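Section 8. Table-Setting Work Cell: Set-Up and Expected Performance

December 2, 2023
By Haruto Sugiyama

8.1 Scope

This section covers the Oltura two-arm station when it is used to sort and set out dishes. Read it before promising anyone an unattended kitchen. As of the October release, the station handles rigid, dry dishes from known starting positions. It does not scrape, wash, or dry, and it does not recover from a dropped item without an operator.

8.2 Preparing the station

1. Switch off arm power and lock the base clamps.
2. Place the serving tray within reach of both arms. Keep its near edge 300 mm from the base plate.
3. Put one kind of item in each bin. Mixed bins are not supported.
4. Run the Stilach calibration routine. Repeat it if any bin is moved by hand.
5. Set the payload limit to 700 g.

CAUTION: Secure all cables before homing the arms. A slack cable can catch on a rim and drag a dish off the tray.

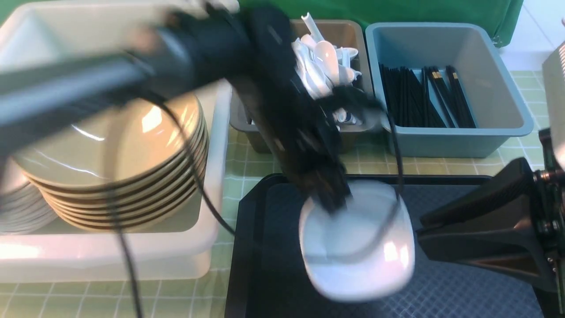

Grasp type must be assigned for each item in the Prostia task file. Do not rely on the default. Plates stacked in a bin, like the beige ones with the brown edge, need a rim grasp from above, and the stack height must be entered again after every refill. White spoons in a jumbled pile are harder. The planner often selects a handle that lies under another, and the arm then lifts two or none. Chopsticks in a bundle remain an operator task in this release.

8.3 Bowls

1. Select "Rim, single side" for bowls.
2. Lower the gripper at reduced speed until contact is reported.
3. Close the fingers. Wait for the force reading to settle.
4. Lift 8 mm and hold. If the bowl swings, set it down and grasp again.

NOTE: Glazed surfaces reflect overhead light, and the wrist camera may report a false edge. Dim or move the lamp before changing the detection threshold. 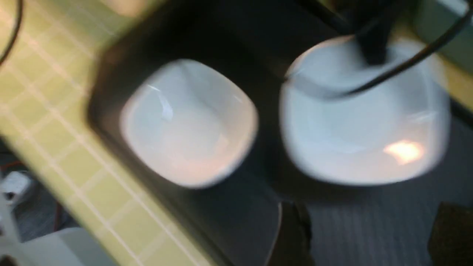
If the false edge persists after the lamp has been moved, clean the lens and repeat step 2. Do not raise the grip force to make up for poor detection.

8.4 Expected performance

In bench trials at our Woo site, the station logged more than 3000 bowl and plate transfers. An experienced person was faster in every trial. The station is suitable for repeated, supervised work with one dish set. It is not a replacement for kitchen staff, and clearing a used table is outside its rated tasks.

Last updated: revision 8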